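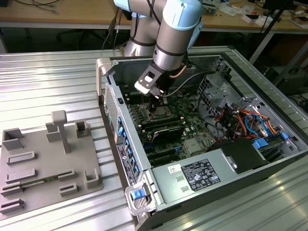
Hardware & Firmware

Re: Memory errors after adding second pair of modules
From: Zoltán Szalai
To: kocsis-users
Time: 16:42

Gizella Szabó wrote:

> Added two more modules to the Kisten tower last night. Same part
> number as the first pair, bought a year later. With all four fitted
> the machine passes POST and boots, but the Danent memory test reports
> errors in pass 2, always in the upper half of the range. Either pair
> alone runs clean overnight. Swapped the pairs between slots, no
> change. Is this a bad slot or a bad board?
>
> Firmware is build 912. Memory is set to auto.

I don't think it's either one. If each pair runs clean in every slot you have tried, the slots and modules are probably fine on their own. Four modules put more load on the controller than two, and auto in build 912 applies the timings from the first module it reads. It does not relax them when the remaining slots are filled.

Please check the following before you order parts.

Read the chip revision from all four modules. The same part number does not guarantee the same chips. Flondach changed suppliers on mine without changing the label, and the two pairs reported different row refresh values.

Set the speed to 2000 by hand and leave the voltage at default. Set command rate to 2T. Run the full test, at least four passes. The quick test skips the pattern that failed for you.

If that is clean, go back to 1T and test again. If 1T fails and 2T holds, leave it at 2T. The loss is too small to measure in anything I run.

If it still fails at 2T, send the list the failing addresses and the expected and actual values. A single bit that is always wrong points to a module. Scattered bits point to timing. The summary screen does not show this, so you need to save the log. Press F4 before exiting or it is discarded.

Clear the stored settings after any change in the number of modules. Tarek Yammine posted the jumper positions in June under the subject "stale training data". The menu option "load defaults" does not clear the same area.

One correction to my earlier post in this thread: I wrote that interleaving has to be off with mixed pairs. That applies only to the older board. On yours it can stay on.

Zoltán

--
kocsis-users mailing list
List archive since 1997. Please trim quoted text when replying.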